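FOR IMMEDIATE RELEASE
May 19, 2021

Endano Introduces Tea Table Play Food Collection

RIVHAM – Endano, a maker of play kitchen goods for homes, preschools and libraries, today announced the Tea Table collection, a new line of toy baked goods and serving pieces for pretend play. The collection will be shipped to stores in July and may be ordered by schools and child care centers beginning today.

The Tea Table collection is led by a range of toy donuts in several icing colors, each with its own pattern of sprinkles or drizzle. The donuts are sized for small hands and are intended for use with regular household plates as well as with Endano serving pieces. Buyers may order the donuts alone or with plates and a round woven placemat.

The line was developed at the company's design office in Borarthorpe over two years. During that time, sample sets were lent to 40 preschool classrooms. Teachers reported that children used the donuts most often for setting the table, taking orders and sharing, and that they returned to the plates and placemat more than to any other part of the set. The final selection reflects those reports. A toy cake stand included in the first samples was withdrawn.

"Setting a table is one of the first household jobs a child is asked to help with," the company said in a statement. "The Tea Table collection gives families and teachers a simple way to practice it."

The first production run consists of 2199 sets, of which 800 are reserved for schools and public libraries. Orders from schools will be filled from the Moriarty warehouse in the order received.

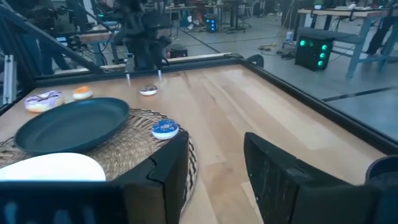 Toy donuts with a green plate and a round woven placemat.

A printed guide with table-setting activities for children ages three to six is packed with each school order. Replacement donuts will be sold one at a time.

About Endano
Endano designs and sells play kitchen goods from its offices in Rivham and Borarthorpe. Its products are carried by 1014 independent toy and school supply stores.

Media inquiries: Endano Press Office, Rivham

###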